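Section 6: Getting Your Car Ready for the Show Field

Welcome back! If you've worked through the earlier sections, your entry is confirmed, your windshield card is printed and your car is (we hope) running well enough to get to Drikedbridge under its own power. Now comes the part most of our exhibitors tell us they enjoy the most, and also the part where they lose the most sleep, which is making the car look right and then getting it onto the grass without undoing all that work at the gate.

Please read the whole section once before you start. The steps are written in the order we'd do them ourselves, and a few of them are hard to go back to later on.

The week before

1. Wash the car with two buckets, one for soap and one for rinsing the mitt. Start at the roof and work down, and leave the rocker panels and lower doors for last. Use a separate mitt for the wheels.

2. Dry the car fully, and then take it for a short drive. Water hides in mirror housings, door handles and trunk seams, and a few miles will bring most of it out. Wipe down again when you get home.

3. Run your fingertips over the hood in a thin plastic bag. If the paint feels gritty, go over it with a clay bar and plenty of lubricant, a small area at a time. Fold the clay often.

CAUTION: If you drop the clay on the ground, throw it away. Yes, even if it's new, and even if you only just opened it. It will have picked up grit and it will scratch.

4. Polish only if the paint needs it. Start with a soft foam pad and your mildest polish, try it on one small spot low on the car, and look at the result in daylight before you carry on. Older single-stage paint will leave some color on the pad, and you shouldn't let that alarm you.

5. If you do use sandpaper on a stubborn run or a bit of orange peel, stay with 3000 grit, keep it wet, and stop sooner than you think you should. Tape off body lines and edges first. The paint is at its thinnest there, and a respray is a sad thing to be arranging the week of a show.

6. Finish with wax or sealant, one thin coat. Give it the time the label asks for and buff it with a clean towel. A second coat can go on the next day if you like the look of it.

Note: We ask that wax and polish be done at home. Quick detailer and a towel are fine on the field, but machine polishers are not permitted once the cars are parked.

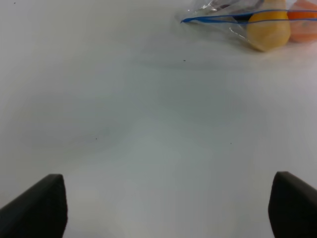 Interior, engine bay and trunk

1. Take everything out of the car, and by everything we mean the sunglasses, the parking change, the phone mount and whatever has rolled under the passenger seat. Put it all in a box with a lid, and leave the box at home.

2. Vacuum the carpets twice, moving the seats all the way forward for one pass and all the way back for the other. A soft paintbrush is lovely for vents and switch surrounds.

3. Clean the glass inside and out. Wipe side to side on one face and up and down on the other, so that if you're left with a streak you'll know which side it's on.

4. With the engine cold, wipe down the bay by hand. Cover the air intake and anything electrical before you use any spray cleaner, and please don't reach for the pressure washer.

5. Check the battery tie-down. Our inspectors look for it, and it's the most common reason a car is asked to pull to one side on show morning.

CAUTION: Keep tire shine and dressings off the tire tread, the brake rotors and the pedals. We'd like you to be able to stop.

Arriving on the field

1. Have your windshield card on the driver's side of the dash before you turn in at the Quintero Road gate. Your row and space are printed on it, and the marshals will wave you toward the right lane.

2. Drive at walking pace. With 300 cars to place, it does take a while, and we'd much rather you came in slowly than had to brake hard on damp grass. Lowered cars should tell the marshal at the gate - there is a flatter way in along the hedge, and you're very welcome to use it.

3. Once you're parked, turn off the engine, set the parking brake and leave the car in gear or in park. Slip your drip tray under the engine. If you don't have one, ask at the Zukside tent, where we keep a few to lend.

4. Wipe the tires and wheel wells first, then the sills, and do the paint last with a fresh towel. Dust off loose dirt before you rub at anything.

5. Open the hood if you'd like it judged. Cars in the Drellirov Cup class must have both hood and trunk open when the judges reach their row.

Note: Please stay until the closing parade. If you have to leave early, find a marshal and wait to be walked out, however clear the way may look from the driver's seat.

If you get stuck on any of this, do write to Bohdana Didenko in the exhibitor office. She has been preparing cars for longer than she likes to admit, and she'd always sooner answer a question on Friday than see you worried on show morning.

Section 7 covers judging sheets and how to read your score.

Zukside Exhibitor Guide | Exhibitor office: ext. 3111 | © Zukside. All rights reserved. | Back to top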